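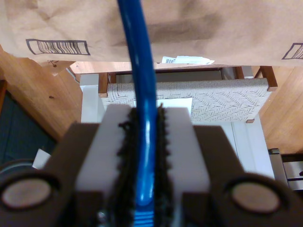
Thick blue cable between two black bristly strips.

Saengthong Garden Studio, Lustevside

The studio is on the ground floor at the back of the Saengthong building. It sleeps three, if the third person is short and doesn't mind the sofa bed. The listing we took it over from called it "steps from the beach." We walked it - 12 minutes, the last part uphill on the way home.

We don't much believe in the word "luxury," so here is what you get. One double bed, one sofa bed, a two-burner stove, a small fridge and a shower with decent pressure before the rest of the building wakes up. The air conditioner is a Uneo. The maker says it is silent. It isn't, and light sleepers should ask for the fan.

"Garden view" means a hedge and part of the parking lot. The pool is shared by 15 apartments and closes for cleaning every February, whatever other sites tell you.

Bookings go through Grelow. Their page shows a "special price" all year, so we wouldn't rush on that account. Minimum stay is five nights in high season and three the rest of the year. Bed linen is included, beach towels are not. Late checkout is sometimes possible, but get it in writing.

Rates last checked October 2023.

This site uses cookies to remember your settings. Accept | Manage cookies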